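Clelteck 오픈랩 방문기: 파지 계획과 손목 카메라 인식 스택을 중심으로

3월에 Clelteck 오픈랩에 다녀왔다. 오전 10시부터 소프트웨어 세션, 오후에 실기 시연이 있었고 이 글은 인식, 계획, 제어 순서로 메모를 정리한 것이다. 하드웨어 사양은 배포 자료에 있으므로 생략한다.

전체 구성

상위 태스크 실행기의 이름은 Kedenik이다. 행동 트리를 쓰고, 각 노드는 파지, 이동, 해제 같은 스킬을 호출한다. 스킬 아래에는 Okafor라는 모션 계획 계층이 있고, 그 아래에 관절 제어기가 붙는다. 계획 계층과 제어기 사이의 인터페이스는 궤적 버퍼 하나로 통일되어 있다. 스킬이 버퍼를 직접 쓰지 못하게 막아 둔 점이 눈에 띄었다. 예전 버전에서는 스킬마다 궤적을 따로 밀어 넣다가 충돌 검사를 건너뛰는 경로가 생겼다고 한다.

인식 갱신은 30Hz이고, 인식 결과에는 반드시 촬영 시각과 그 시점의 관절 각도가 함께 기록된다. 손목 카메라를 쓰면 당연한 이야기지만, 실제로 관절 상태를 영상 시각에 맞춰 보간하는 곳은 많지 않다. 여기서는 보간 오차가 임계값을 넘으면 프레임을 버린다.

반사 표면과 파지 판정

오후 첫 순서는 크롬 기둥 파지였다. 광택 금속 원통은 깊이 추정이 가장 곤란한 대상 가운데 하나다. 표면에 주변이 띠 모양으로 비치고, 그 띠는 카메라가 움직이면 같이 움직인다. 특징점 기반 추적기는 반사된 무늬를 물체의 무늬로 착각하기 쉽다. 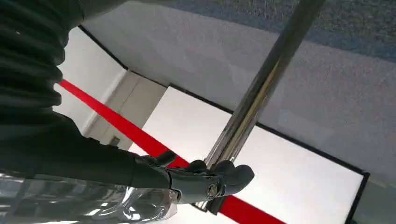 크롬 기둥을 쥔 그리퍼. 뒤쪽으로 빨간 띠가 지나간다.

Clelteck의 접근은 깊이를 포기하고 윤곽선만 쓰는 것이다. 원통의 양쪽 실루엣 두 줄을 찾고, 지름을 사전값으로 넣어 축의 위치와 방향을 푼다. 축 방향 위치와 축 둘레 회전은 관측되지 않는 자유도로 남긴다. 파지 후보는 이 두 자유도를 따라 샘플링하고, 손목 여유각과 충돌 거리로 점수를 매긴다. 후보 수는 기본 40개이며 설정 파일에서 바꿀 수 있다.

배경에 직선이 많으면 윤곽 검출이 흔들린다. 패널 테두리나 띠처럼 길고 곧은 경계가 기둥의 실루엣과 경쟁하기 때문이다. 이 문제는 두 직선의 간격이 지름 사전값과 맞는지 검사해서 걸러낸다. 지름을 모르는 물체에는 그대로 쓸 수 없다. 발표 자료의 한계 항목에도 같은 내용이 있었다.

파지 성공 판정에는 영상을 쓰지 않는다. 손가락 관절의 명령값과 측정값 차이, 그리고 모터 전류의 기울기를 본다. 두 신호가 모두 조건을 만족해야 Kedenik이 다음 노드로 넘어간다. 영상은 사후 검토용으로만 저장한다. 손가락이 대상을 가리는 구간에서 영상 판정의 오류가 잦았다는 것이 이유였다.

로그와 재생 도구

개인적으로는 재생 도구 Bisdale이 가장 쓸모 있어 보였다. 손목 카메라 영상, 관절 상태, 행동 트리의 활성 노드를 하나의 시간축에 올린다. 임의의 시점을 골라 그때의 입력만으로 계획기를 다시 돌릴 수 있고, 난수 시드도 로그에 들어 있어 결과가 재현된다. 시연에 쓴 저장소에는 에피소드가 1,631개 등록되어 있었다. 검색은 노드 이름과 종료 코드로 한다. 자연어 검색은 없다.

종료 코드는 6종이다. 정상, 계획 실패, 추종 오차, 인식 시간 초과, 파지 미확정, 운영자 중단. 파지 미확정을 계획 실패와 분리해 둔 덕분에 원인 분류가 수월하다. 우리 쪽 시스템은 둘을 한 코드로 묶어 두었고, 로그를 일일이 열어 봐야 구분이 된다.

빈손 상태의 처리

물체를 쥐지 않은 손을 어떻게 다루느냐는 보통 발표에서 빠지는 부분인데 여기서는 따로 시간을 냈다. 손가락 형상은 충돌 모델에서 고정 메시가 아니라 관절값에 따라 갱신되는 캡슐 묶음이다. 반쯤 오므린 손과 편 손은 바닥까지의 최소 거리가 다르므로, 계획기가 이동 중의 손 모양까지 입력으로 받는다.

자기 몸이 영상에 들어오는 문제도 같은 모델로 푼다. 현재 관절값으로 팔과 손을 렌더링해 마스크를 만들고 장애물 지도에서 제외한다. 단단한 외피에는 잘 맞는다. 주름진 슬리브나 구겨진 천처럼 형상이 변하는 부분은 마스크를 넉넉히 부풀리는데, 그만큼 가까운 장애물을 놓칠 여지가 생긴다. 바닥의 케이블은 별도 클래스로 분할해 높이와 무관하게 진입 금지 영역으로 넣는다. 얇은 선은 깊이 지도에서 카펫과 구분되지 않는다.

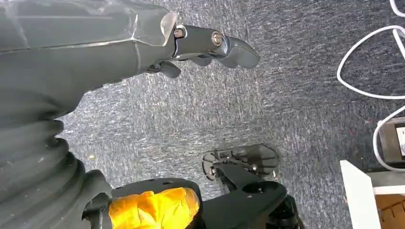
마스크를 부풀리는 방식에 대해서는 질의응답에서 반론이 나왔다. 한 참석자는 팽창 폭을 상수로 두면 관절 속도가 높을 때는 모자라고 정지 상태에서는 과하므로, 속도와 시각 동기 오차의 함수로 두어야 한다고 지적했다. 자기 팀에서도 상수로 운용하다가 저속 접근 구간에서 가까운 물체가 지도에서 사라지는 일을 겪었다는 설명이 붙었다.

발표자 측 답은, 속도 항은 실험 브랜치에 들어 있으나 슬리브의 변형은 속도만으로 예측되지 않아 아직 병합하지 않았다는 것이었다. 굽힘 각도별 외곽을 표로 저장하는 안을 함께 검토 중이라고 한다. 표의 해상도나 보간 방식은 공개하지 않았다.

제어 쪽 메모

접촉 전후의 전환은 위치 제어에서 임피던스 제어로 넘어가는 방식이다. 전환 시점에 목표 위치를 현재 측정값으로 재설정하고, 강성은 단계적으로 낮춘다. 재설정을 빼면 누적된 추종 오차가 그대로 접촉력으로 나타난다. 해제할 때는 순서가 반대이고, 손가락이 열린 뒤 관절값이 안정될 때까지 팔의 이동 명령을 보류한다.

확인하지 못한 항목은 다음과 같다.
- 윤곽 기반 자세 추정의 공분산을 파지 후보 점수에 반영하는지 여부
- Bisdale 로그 형식의 공개 범위
- 인식 프레임을 연속으로 버렸을 때 Okafor가 기존 궤적을 유지하는 시간

첫째와 셋째 항목은 메일로 문의해 두었다. 회신이 오면 이 글에 추가한다.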